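Getting a Workbench Flat, Solid and Easy to Clean

Posted by Noreen Farooqui
Updated March 29, 2026

Most of the questions that come in through the Pendside workshop page are about benches. People want to know which vise to buy or what finish to use, and then it comes out that the bench rocks, or the top has a dip in it, or everything rolls off toward the window. Sort out those things first. They cost very little and make every other job easier.

These tips are for an ordinary bench in a garage, basement or spare room. They apply to wood tops and metal frames both, except where I say otherwise.

Start with the floor

Garage floors usually slope toward the door so that water runs out. Put a long level on the floor where the bench will stand, first along the wall and then out from it. Mark the high corner with a pencil and set the bench up from there, raising the other legs to match.

If you have adjustable feet, back them all the way in before you begin. Set the foot at the high corner and leave it alone. Bring up the one beside it along the wall, then the two in front. Check corner to corner when you finish. A bench can read level on both long edges and still have a twist in it.

Without adjustable feet, use plastic shims or pieces of hardboard cut a little larger than the leg. Folded cardboard will do for an afternoon, but it crushes. Wood shims are fine in a dry room. In a damp basement, use plastic under anything that touches concrete.

Stop the rocking

A bench that stands level can still sway when you plane or saw on it. Push on one end at top height and watch the joints. Whichever one opens up is the one to fix.

Bolted frames loosen over the first few months. Go around with a wrench after the first month and again after the first change of season. Do not overtighten bolts going into wood. Once the washer starts to sink into the surface, stop.

A diagonal brace across the back does more than extra legs. A sheet of half-inch plywood screwed across the back of the frame does the same thing and gives you somewhere to hang tools. Put a screw every six inches along the edges.

Weight helps too. A low shelf loaded with paint cans, a box of hardware or a couple of bags of sand will settle a light bench. Keep the weight close to the floor.

Flattening a wood top

Lay a straightedge across the top in several directions and slide a piece of paper under it wherever you see light. Mark the high areas with chalk. For a hobby bench, a gap you can slide one sheet of paper into is flat enough.

Take down the high areas with a hand plane, working across the grain first, then diagonally, then with the grain. A belt sander will do it faster, but it is easy to make a new hollow. If you use one, keep it moving and check often.

Pieter Mathebula wrote in last August about a door he had been using as a bench top. It had sagged in the middle between two sawhorses. A hollow-core door will always do that. He turned it over, screwed two lengths of straight lumber along the underside with the narrow edge up, and put a sheet of hardboard over the top. That will hold for glue-ups and light assembly. I would not hammer on it.

Covers and mats

A bare wood top soaks up glue and oil. You can finish it, cover it, or do both. I use two coats of boiled linseed oil and then lay down a cover for messy work.

One safety point on the oil. Rags soaked in linseed oil can heat up and catch fire by themselves. Spread them flat outdoors until they are dry and stiff, or put them in a metal can full of water with the lid on. Never leave them balled up on the bench.

For the cover, hardboard is cheap and can be flipped when one side gets rough. Cut it to fit between two thin strips of wood tacked along the edges of the top, so it can be lifted out. Vinyl and rubber mats are better for small parts and electronics, since they don't let a dropped screw bounce as far. They curl at the corners when new. Roll them backward and leave them overnight, or warm them in the sun for an hour.

Pick a plain color or something with only a faint pattern. Small black screws vanish on a dark mat and shiny ones vanish on a light one, so decide by what you lose most. A glossy mat will throw glare back at you under an overhead lamp. Move the lamp to the side opposite your writing hand and most of the glare goes with it.

Wipe mats with warm water and a drop of dish soap. Keep acetone and lacquer thinner off vinyl, which it will soften and stain.

Clamping things to the bench

Leave at least three inches of overhang along the front of a wood top so a clamp has something to grab. If your top sits flush with the frame, screw a strip of hardwood under the front edge.

On a metal frame, clamp to the frame itself wherever you can. Put a scrap of thin wood or leather under the jaw if you care about the surface. With slotted aluminum framing you can also slide a nut into the channel and bolt straight down, which holds better than a clamp for anything that stays in one place.

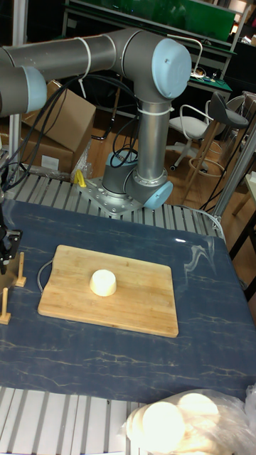 Anything heavy that gets bolted on should sit over a leg or a cross member. If it has to go in the middle of a span, add a cross member first. Use all of the mounting holes. Two bolts in opposite corners will hold a grinder down, but the other two keep it from buzzing.

Put a washer under every bolt head and use lock nuts where there is vibration. Check them when you check the frame.

Small clamps get lost more than any other tool in my shop. Keep them on a rail at the back, or on the edge of the bench itself, and put them back there when the glue is dry.

Cords and cables

Run cords along the back edge or down a leg, never across the front. Cable ties are fine for cords that stay put. Pull them snug but leave enough room that the cord can slide a little, and trim the tail flush with nippers. Scissors leave a sharp point that will scratch you later.

Leave a loose loop wherever a cord goes to something that moves or swings, such as a lamp on a jointed arm. Move the lamp through its whole reach before you tighten the last tie. If the cord goes tight anywhere, give it more slack.

For cords you take on and off, use hook-and-loop straps. Iqra Mohmand cuts hers from old ski straps, and they have lasted her for years.

Mount a power strip under the front overhang or on the back panel, with the outlets facing sideways or down so sawdust stays out of them. Plug heaters and large motors directly into the wall.

Keeping it clean

Brush the bench off at the end of each session, before you put the tools away. Use a bench brush or an old paintbrush. A vacuum is better for fine dust, but check for small parts first or stretch a piece of nylon stocking over the nozzle.

Dried yellow glue comes off a finished top with a scraper held nearly flat. On bare wood, lay a wet cloth over the spot for twenty minutes and then scrape. Epoxy has to be caught early. A sheet of wax paper under the work will save you the trouble.

For rust spots on a steel top, use fine steel wool and a little light oil, then wipe dry and rub on paste wax. Aluminum needs only soap and water. Skip oven cleaner on it, whatever you may have read.

Questions from readers

Waqas Bangash asked whether a bench should be as high as a kitchen counter. For sawing and planing that is a little tall for most people. Stand straight with your arms at your sides and measure from the floor to your wrist. That is a good height for hand tools. For soldering, sewing machine repair or painting models, add six to eight inches, or sit on a lower stool.

Nusrat Sial asked about bolting the bench to the wall. Do it if you rent neither the wall nor the house. Go into the studs, with two brackets at least four feet apart, and level the bench before you drive the screws. Once it is fixed, the wall will hold it wherever you left it.

Several people have asked about casters. Buy the kind that lock both the wheel and the swivel, and add up the weight of the bench, the tools and the biggest job you expect to put on it. Four casters rated for 270 pounds each will carry over 1,000 on paper, but on an uneven floor three of them may be taking the whole load. I go by three.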